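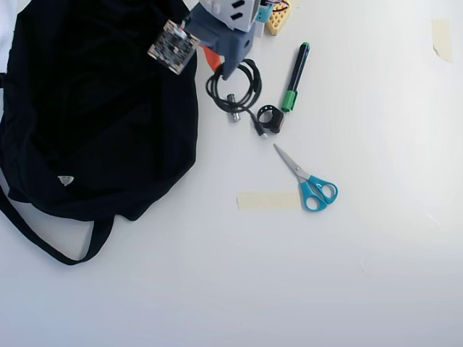

Figure 4.1 A shared worktable with a black fabric bag and a coiled cable.

Chapter 4
The Shared Table

In July the workroom at Brindano had 68 regular users, and all of them put their things on the same tables. Elfriede Wieser, who kept the room book, wrote one sentence on its first page: "A table is not a shelf." In this chapter we study what this sentence means in daily work.

We begin with the bag. A soft bag has no fixed shape, and when it is laid down it spreads. Its strap takes still more of the surface. The worker then has a smaller table than before, but often does not notice it.
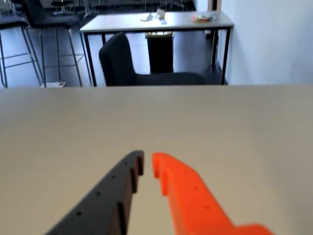 For this reason we make a difference between the working surface and the resting surface. The working surface is the part which the hands can reach while sitting. The resting surface can be a second table, a hook or a box under the seat. Small things such as a snack or a sheet of paper belong to the resting surface.

Cables and small tools are more difficult, for they are needed again after a few minutes.
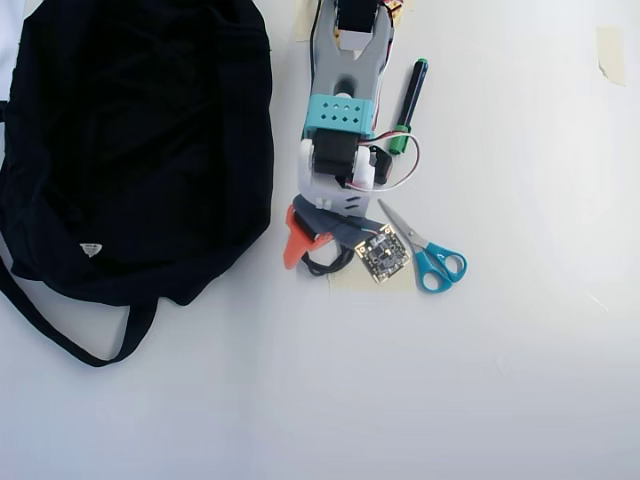
Scissors and markers should have one place, always the same, and a marker should go back there with its cap closed. Thanasis Xenos calls this place "the harbor," and we will use his word in Section 4.2. Before you read further, draw your own table and mark on it where your bag lies.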